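Lerkex to take back worn kitchen cloths at its Skendis shop

CELE, Wednesday, March 27, 2024 – Household linen firm Lerkex will start taking back worn and unwanted cloths from customers next month, with the first collection point at its shop in Skendis. The service is called Kenolano. It covers tea towels, dish cloths, napkins and plain cotton or linen squares of any make, and it is free to use.

Cloths handed in at the shop will be washed, sorted on a table in the back room and put to one of three uses. Those in good order will be folded and sold again in mixed bundles. Those with a small tear or a loose hem will be mended first. The rest will be cut down and sold by weight as cleaning rags.

Lerkex ran a trial of the service at its Cele workroom from December. Over 2,000 cloths came in during that time, most of them tea towels. Dumisani Mnguni, who manages the workroom, said the condition of the cloths was better than staff had planned for.

"We bought in a lot of mending thread and most of it is still on the shelf," he said. "A great many of the cloths had been kept in a drawer and hardly touched. They were creased and they needed a wash, and after that there was very little to do to them."

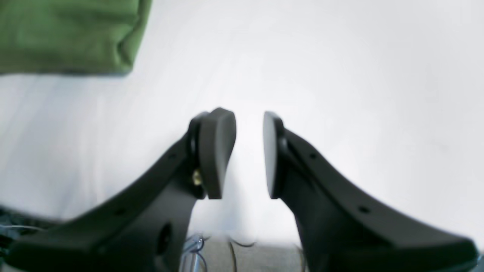 What should customers do before bringing cloths in?

Wash them in the usual way and let them dry fully. There is no need to iron or fold them. Cloths that have been used with paint, oil or strong cleaning products can't be taken, even after washing, and staff will hand these back at the counter.

Customers who bring in a bag of 10 cloths or more will get a voucher for 48 pence off each cloth they buy from the shop on the same visit. The voucher can't be saved for later or used on sale items. Smaller bags are welcome but don't earn a voucher.

Sorting is done by hand and by eye. Each cloth is opened out on a white surface, where thin patches and stains are easier to spot, and then gathered up and moved to the right pile. Dark colours take longer to check than pale ones – greens and browns in particular hide marks well, and during the trial a few bundles had to be opened and sorted a second time.

Thandeka Ntuli, head of shops at Lerkex, said the firm had changed the way it lit the sorting table after the first weeks.

"We had one lamp overhead and it wasn't enough," she said. "Now there is a second one set low at the side. You see the wear in the cloth straight away, and you see the creases too, so it helps when we come to press them."
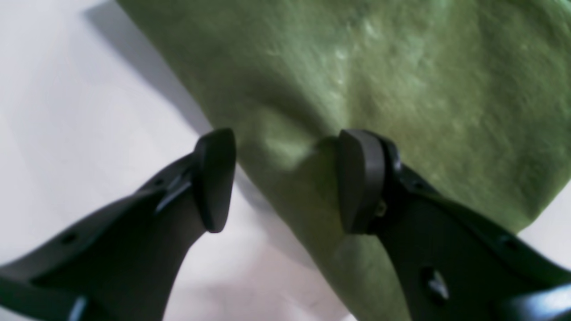 Pressing is kept to a minimum. A cloth that will lie flat after a firm smoothing by hand is folded as it is, in half and then in thirds, and goes into a bundle. Only linen and the heavier cottons are ironed as a matter of course. Cloths bought through Kenolano may therefore show some creasing when they are unpacked, and this isn't treated as a fault.

Bundles will be sold in the Skendis shop and at the Cele workroom counter. Each one is tied with cotton tape and has a paper band giving the number of cloths, the fabric where it is known, and whether any have been mended. Colours are mixed. Customers can't ask for a bundle in a single colour at present, although Lerkex is looking at this for plain napkins.

Mending classes will be held in the shop on the first Saturday of each month, led by Siyabonga Radebe from the Cele workroom. They cover hems, small holes and darning on thin cloth. A place costs 30 pounds, with needles and thread included, and people should bring two or three cloths of their own to work on. Booking is at the shop counter.

The collection point will be beside the main till during normal opening hours. Large amounts, such as cloths from a café or a guest house, should be arranged with the shop beforehand so that there is room to store them.

About Lerkex

Lerkex makes and sells plain household linen from its workroom in Cele and its shop in Skendis. Its range takes in tea towels, napkins, tablecloths, aprons and bed linen.

Press contact

Jerome Galang, press office, Lerkex, Cele. Requests to visit the workroom should be made at least two working days ahead.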